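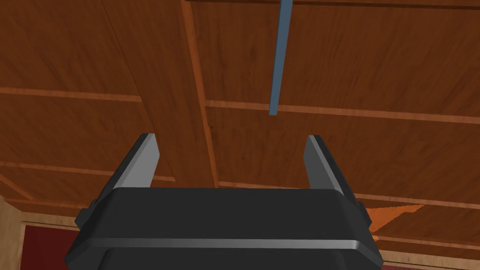
Oiling a wooden worktop is a job people put off for years and then do badly on a Sunday night. I've done it badly myself, twice, and the second time I had guests. What follows is the method I've settled on since, for solid wood tops that have gone pale and thirsty and have at least one mark in the shape of a mug. It works on kitchen worktops, desks, tables and anything else with a broad wooden surface. If yours is a thin skin of real wood over something cheaper, go gently with the sanding or skip it, as there may be less wood up there than you paid for.

Before you start

Find out what is on it already. Put a teaspoon of water in the middle and go and make a cup of tea. If the water is still sitting up in a bead when you get back, there is plenty of finish left and you can go and do something nicer with your weekend. If it has sunk in and left a dark patch, the wood is bare or close to it, and you may carry on reading.

Varnish is another matter. A varnished top will shrug off oil and leave you with a sticky film that collects toast crumbs until the end of time. If a fingernail or a bit of 120 grit in a hidden corner raises flakes or a pale plasticky dust, it's varnish, and it all has to come off before any oil goes on. That is a longer job with worse language.

What you need

Sandpaper in 80, 120 and 180 grit
A sanding block, or a random orbit sander if you can borrow one
A vacuum cleaner with a brush head
White spirit
Worktop oil
Lint-free cotton cloths, more than you think
Gloves
A metal bucket of water with a lid, for the used cloths

I use Vinurell, which comes in a tin designed by someone who has never had to open one. Brinura is thinner and smells less, and you'll want an extra coat of it. Either will do. Pick one and stay with it for the whole job.

Clearing and cleaning

Take everything off. Everything includes the toaster, the radio, the bread bin and the bowl with the dead batteries in it. Wash the top with warm water and a very small amount of washing-up liquid, wipe it down with clean water, and leave it overnight.

In the morning, go over any greasy parts with white spirit on a cloth. The greasy parts will be next to the hob and wherever people lean.

Sanding

Use the 80 only on the places that need it, meaning scorch marks, black rings by the tap and that business with the bread knife. Sand along the grain and blend outwards, so that you don't end up with a dip the size of a saucer. I have a dip the size of a saucer. It is where the peas go.

Then do the whole top with 120, vacuum, and do it again with 180. With an orbital sander, let the machine sit under its own weight and move it slowly. Pressing harder makes little curly scratches that you won't see until the oil goes on, at which point you will see nothing else.

After the 120, wipe the top with a barely damp cloth and let it dry. The grain will stand up and feel furry, and the 180 will take the fur off. My friend Yee-man Tam skips this and claims her desk is perfectly smooth. I have felt her desk.

Vacuum again, edges included, and wipe with white spirit. Wait until the smell has gone.

The first coat

Stir the oil. Shaking it puts bubbles in. Pour a puddle the size of a fried egg and spread it with a folded cloth along the grain, working in patches as wide as your shoulders. You want the wood wet but not flooded.

Leave it for 15 minutes, then wipe off all the oil that hasn't soaked in. All of it. This is the step that people get wrong, on the theory that more oil is more protection. More oil is more glue. When you think you have wiped enough, take a fresh cloth and wipe it again.

The ends of the worktop, and the cut edges round the sink, will drink far more than the rest. Give them a second helping straight away.

The used cloths

Please don't scrunch them up and put them in the bin. Oily cloths give off heat as they dry and can catch fire by themselves. Push them under the water in the metal bucket, put the lid on, and keep it outdoors until you can get rid of them as your council tells you to.

More coats

Wait as long as the tin says between coats, and longer if the room is cold. In February I had to leave mine for two full days. Rub lightly with 180 by hand between coats and wipe off the dust. Three coats for a desk or table, four for a kitchen, five around a sink.

Put nothing heavy on it for a week. Blot up spills, use a board, and don't park a wet cast-iron pan on it however briefly.

Keeping it up

Do the teaspoon test every few months. When the water starts to sink in, one thin coat after a wash and a light rub is enough, and takes half an hour including the hunt for the gloves.

If the top stays tacky after three days, you left too much oil on. Rub it down with white spirit and a green scouring pad, wipe dry, and open a window.

Last updated July 13, 2024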